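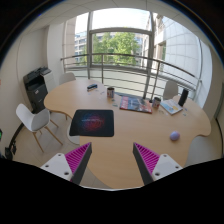 Print | E-mail

Bitholm Facilities Desk, Jillville office
Ticket 164
Subject: Meeting room table, leans + creaks at the wall end, mouse trouble at the printer end
Opened: Monday, October 19, 2020
Opened by: Harriet Okafor
Priority: normal (was low, bumped it myself, sorry)
Status: closed, one item carried over

ORIGINAL REQUEST

Hi, it's the big curvy table again. The Doline one in the meeting room, from Hourani. Two separate things, putting them in one ticket so I don't have to fill in the form twice.

1. Far end, the lobe by the wall opposite the printer. Leans. Push down on it and you get a creak from underneath and it comes back up a bit late. Pens roll. Not fast, but they roll, always toward the inward curve on that side.

2. Printer end. Mouse pad won't sit right. The edge curves in just where your right hand wants to be if you take the chair nearest the printer, so a corner of the pad always wants to hang over. Mouse stutters there and I can't tell if it's the pad, the mouse or the table moving.

Room is booked most of this week, best time for you is before 9 or after 4. Please don't move the table without telling me. It only goes back one way and last time we ended up with the printer drawer hitting it.

Harriet

REPLY, FACILITIES

Got it. Questions before I come up:

Does it creak with nobody leaning on it?
Did anything change, floor cleaning, furniture moved, anything like that?
Is the tabletop one piece or does yours have the joint? Some Dolines have a joint.
Mouse: wired or wireless?

REPLY, HARRIET

No creak on its own, only when pushed.

Changed: yes, September. Table was pulled out from the wall so the electrician could get to the outlet, then pushed back. I wasn't in that day. Creak could be older than that, I only noticed it after.

Joint: can't see one from the top. Have not been under. Not going under in this skirt.

Mouse is wireless. Changed the battery already, same thing.

REPLY, FACILITIES

OK. Under-table stuff is mine. Can you do the rolling test for me before I get there, so we have a before and after? Anything round. Set it down in different spots, let go, don't nudge it. Write down where it ends up. Clear a strip first or it'll just stop against the stapler.

REPLY, HARRIET

Done. Used the little purple ball, the lavender one that lives in that room.

Middle of the table, toward the windowless side: stays put
Middle, a hand's width closer to the wall end: creeps, stops, creeps
On the wall lobe itself: goes straight for the inward curve, caught it
Printer lobe: stays put, tried it several times
The long tongue at the front: stays put

So it is only the one end. Leaving the ball near the inward curve on the right as a marker, that spot seems to be where it turns from flat to not flat. It'll sit there if you're gentle. Please leave it.

Did not clear the back. Stapler, can, bits of whatever are still along there. They were not in my way.

VISIT 1, LOG

In at 4:10, room free.

Started at the wall end as thats the real complaint. Pushed, creaked, yes. Rise and fall is small but you feel it.

Went under. There IS a joint, it's only on the underside frame, top is fine. So question answered, top in one piece, frame in sections, bolted with a plate. Plate at the wall end has one bolt loose enough to turn by hand. The others snug but not tight.

Also the leveling foot on that leg is wound all the way in. The rest are out 3 turns or so from what I can count in the thread. My guess, somebody wound it in so the table would slide easier over the tiles when it got pulled out, and never wound it back. Could be wrong. Doesn't matter.

Tightened plate bolts, all of them, that end only. Creak gone, or gone enough.

Wound the foot out. Could not finish. Foot turns and then binds, and I don't want to force it with the weight on. Needs a second person to lift while I turn. Stopped there.

Put the spirit level on top. Still down toward the inward curve, less than before.

Did not get to the mouse thing. Somebody came in for a call.

Note for whoever reads this: you can't get to that leg from the wall side. There's no gap, the lobe goes right up to the wall. Go in from the front, either side of the tongue, and crawl. Bring a flashlight. Bring knee pads, I did not.

REPLY, HARRIET

Creak is definetly gone, thank you. Sat a whole meeting at that end and it didn't talk back.

Still rolls. Slower.

Can you look at the mouse end on the next visit, I've got people complaining at me about it now. They think I chose the table.

REPLY, FACILITIES

Will do. In the meantime try this, in order, stop when it gets better:

- slide the pad in until all of it is on the wood, even if it feels too far away
- wipe the bottom of the mouse, the little feet and the window
- use the mouse on bare table, no pad
- use the mouse on the pad but on the other half of it
- swap the mouse for one you know is good
- move the receiver to a different port, closer

Tell me which one did it.

REPLY, HARRIET

Results, did these between calls so not very scientific:

Pad all the way in: better straight away. But people pull it back. By lunch it was over the edge again, only a bit, and slanted to follow the curve. I put it back, same thing by 3.

Wiped the mouse: got a lot of gray off it. No difference I could see.

Bare table: bad. Pointer drifts. The wood finish is quite smooth there, maybe that.

Other half of pad: this is the interesting one. Pad has that round swirly design in the middle, blue going to red. Over the red part it skips. Over the blue and over the plain black it's fine. Could just be that the red is on the side people actually use so it's more worn? The lettering across the middle is past reading too. I don't know whose pad it was orignally.

Swapped mouse: the good one from my desk skips in the same place. So not the mouse.

Receiver: didn't try, laptop kept leaving with its owner.

REPLY, FACILITIES

That's plenty. Good test. It's the pad, plus the pad hanging over so there's no support under the corner. Two things stacked. Wouldn't chase the receiver.

Red could matter, some mice don't like red, could be wear, either way a plain one fixes it. I'll see what's in the cupboard.

VISIT 2, LOG

In before 9 with a helper for the lifting. 2 people is right for this job, one is not, write that down for next time.

Wall end first. Helper lifted from the front edge, I wound the foot out. Went fine once the weight was off. Matched to the neighbor leg by eye and then by level. Level now reads flat both ways on the lobe. Checked the middle and the printer end too so we didn't just push the lean somewhere else. Good.

Went round the rest of the frame bolts while I was down there. Printer end had a slightly soft one, tightened. Nothing else.

Ball test, same spots as Harriet's list. Stays put in all of them. On the wall lobe it settles a little when you let go, then stops. I call that a pass.

Printer drawer check, opened fully, clears the table. We didn't shift anything sideways but I checked anyway because of the earlier note.

Mouse end. No plain pads in the cupboard. Cupboard has cables, a bag of keyboard feet, and 7 of those gel wrist things. So the swirly one stays for now. Turned it around so the blue is on the working side, and put it a bit further in from the curve. Tried it with my own mouse, no skipping. Temporary.

Didn't tape it down. Thought about it — tape leaves marks on this finish and Hourani are fussy about that if we ever need them out.

Tabletop: while I was there, moved the stapler and the loose scraps by it to get the level down flat. Stapler went back. Scraps I left next to it, wasn't sure if any of them were parts of something. There's a small greenish bit and a larger green-gray one that sit by the can as well. If they belong to a thing that's broken please say so, otherwise somebody bin them. Not a facilities item really.

REPLY, HARRIET

Looks good, feels good. Leaned on it hard. Nothing.

The scraps aren't mine. Asked on the floor, no takers. I'll give it until the end of the week then they go. Leaving the can where it is, pens end up in there eventually.

Pad is OK turned round. One person has already asked why it's upside down. It isn't upside down, it's sideways at most.

Can we still get a plain one? Smaller if possible — the one we've got is a lot of pad for that spot, with the curve where it is.

REPLY, FACILITIES

Yes, plain and smaller, adding to the next supplies order. Don't have a date for that. Moving it to its own line so this ticket can close.

Short version for anybody who gets this again on a Doline:

Leaning at one lobe = look at the leveling foot on that leg first
Creak when pushed = frame plate bolts, underneath, not the top
After ANY time the table is pulled out, wind the feet back and run something round across it
Two people to lift
Tell Harriet before moving it

REPLY, HARRIET

Fine to close. Can you put the bit about winding the feet back on the sheet the contractors sign? That would've saved us both the crawl. Well, you.

REPLY, FACILITIES

Added to the sheet. Closing.

Carried over: mouse pad, plain, small, meeting room, printer end. Qty one.

Print | E-mail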